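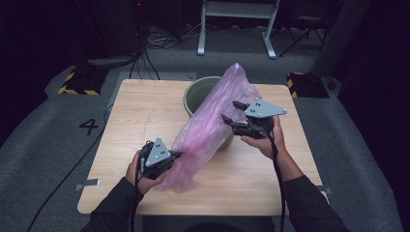
Corkon goalkeeper Takeda to miss Kultier match

Trekolbridge, Sunday, January 18, 2026

Corkon will be without goalkeeper Takeda for the league match at Kultier after the club confirmed that he has a strained thigh muscle.

The injury occurred in training on the morning after the 2–2 draw with Trekolbridge. Takeda completed the session but reported pain that evening, and a scan showed a minor tear.

Head coach Juraj Charvát said the club would not set a date for his return.

"He wants to play, and we understand that," Charvát said. "The medical staff will make the decision – it will not be made by me or by the player."

Takeda has started every league match since November, when he took over as first choice. His deputy, who has not appeared in the league this season, is expected to start.

Kultier has allotted 839 seats to visiting supporters, and the Corkon ticket office reports that over 300 remain. Tickets are limited to members until Wednesday noon, after which any unsold seats will go on general sale. Supporters traveling on club buses must book seats separately.

Charvát will also review the fitness of two defenders before naming his squad – both trained apart from the main group this week.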